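**Notebook, bench 3: hot-melt adhesive on waxed carton board**
Continued from the June entries

Picking up at the peel failures. The last batch of bonded flaps opened cleanly at the board side, with the glue bead still sitting whole on the upper flap. Under the loupe the bead surface was smooth and slightly glossy. No fiber on it at all. So the adhesive is not wetting the board, or it wets and then lets go as it cools. The two look the same afterward, which is the annoying part.

Materials on the bench:

- Board A: Hiebert uncoated kraft, kept as the control.
- Board B: Hiebert waxed, produce grade. Wax on one face only, but the stack had been stored face to back, and I suspect some transfer to the clean face.
- Adhesive 1: the Avoron general-purpose pellets we have always used.
- Adhesive 2: Skadcombe low-viscosity pellets, opened for this work.

Set the melt tank to 350 °F for Adhesive 1 and left it until the reading stopped drifting. Nozzle and hose at the same setting. Bead laid by the hand gun along a taped guide, flap closed by hand, 2 lb steel bar placed on top. Bar stays on until the bond line is cool to the touch. I know "cool to the touch" is not a measurement. The surface probe is out for calibration and I did not want to lose the afternoon.

Run 1, Adhesive 1 on Board A. Full fiber tear along the whole flap. As expected.

Run 2, Adhesive 1 on Board B, waxed face. No fiber tear. Flap came up with a light pull, with a faint crackle as it went. Same failure as the returned cartons.

Run 3, Adhesive 1 on Board B, clean face. Patchy. Fiber tear toward one end, clean release at the other. This supports the transfer idea but does not prove it. The sheet came from the middle of the stack and I did not mark which edge had been at the bottom. Mark the edges next time.
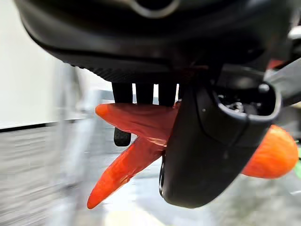 Dropped the tank to 300 °F for Adhesive 2, per the range on the pellet bag. It runs thin. First bead spread sideways before I could close the flap and some of it ran past the tape. Wiped the nozzle, shortened the trigger pull, tried again. The second bead was acceptable, flatter than the Avoron bead and with more contact area.

Run 4, Adhesive 2 on Board A. Full fiber tear.

Run 5, Adhesive 2 on Board B, waxed face. Partial fiber tear, mostly along the center of the bead. The edges of the bead released clean. Better than Run 2 by a wide margin, still not something I would ship.

Run 6, Adhesive 2 on Board B, waxed face, wiped first with a dry shop towel. No difference from Run 5 that I could see.

Run 7, same, wiped with isopropyl. Slightly worse, if anything. The wax may have smeared into a more even film. Not repeating this one. A solvent wipe on a carton line is a non-starter anyway, and I only ran it to see whether surface dust was a factor.

Run 8, same, surface scuffed with a gray abrasive pad. Good fiber tear over most of the flap. Scuffing breaks the film and gives the melt something to hold. It also leaves wax crumbs everywhere, and they get into the nozzle guard. Clean the guard after every scuffed sheet, not at the end of the session.

Note on open time: with Adhesive 2 I have noticeably longer before the bead skins over. That is useful by hand. On the Pesport folder it may be a problem, as the compression section is short and the flap could spring back before the bond sets. The belt speed can come down, but then the whole line comes down with it.

One thing I got wrong and should record. For Run 3 I let the gun sit between beads and the first inch came out stringy. I trimmed that part off the sample before pulling. The trimmed end was the end that later released, so the clean-release zone in my notes is shorter than it really was. Does not change the result, but whoever repeats this should purge onto scrap first and leave the sample alone.

Cold soak: samples from Runs 2, 5 and 8 went into the walk-in, flat on the wire shelf, with Run 1 alongside as the reference. They need to stay overnight. The returned cartons had all been through cold storage, and a wax-to-adhesive bond that survives at room temperature could easily go brittle in there. Pull them inside the cold room if possible. Carrying them back to the bench warms the bead enough to matter.
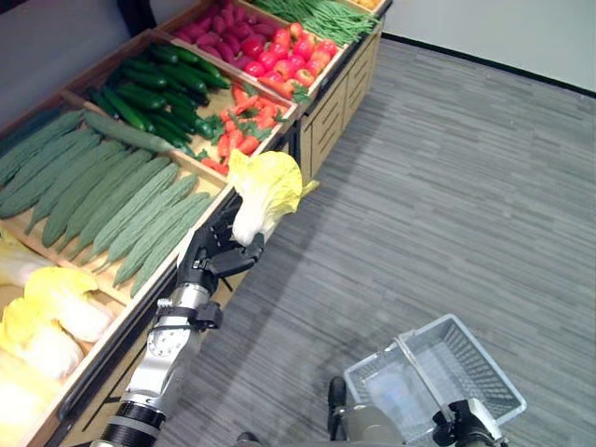

*Pesport, June*

Cold samples pulled in the walk-in, in gloves, same hand-peel method.

Run 1 reference: full fiber tear, unchanged.

Run 2: flap lifted under its own weight when I turned the sheet over. Recorded as zero.

Run 5: the partial tear at the center is gone. Released clean across the whole bead, with an audible snap. So Adhesive 2 alone does not solve it, and the room-temperature result was flattering.

Run 8: held. Fiber tear over most of the flap, close to what the room-temperature piece gave. The small area that released lines up with a patch I had scuffed poorly, visible as a shiny streak under the bench lamp.

Current reading: the wax film is the cause, the adhesive choice is secondary, and storage temperature makes a weak bond worse. The practical options are board with an unwaxed glue strip, or a scuffing wheel ahead of the glue head. Hiebert lists a strip-masked version of the same board. Minimum order is 100 sheets, and I have put in the request.

To do before the sheets arrive:

- Purge Skadcombe from the tank and hose before going back to Avoron. The two should not be mixed.
- Get the surface probe back.
- Replace the tape guide with a proper fence. The tape is lifting at the hot end.
- Repeat Run 3 with marked edges, top and bottom of the stack both.

Melt tank off at 5:40 p.m. Hose left pressurized in error, bled down at 6.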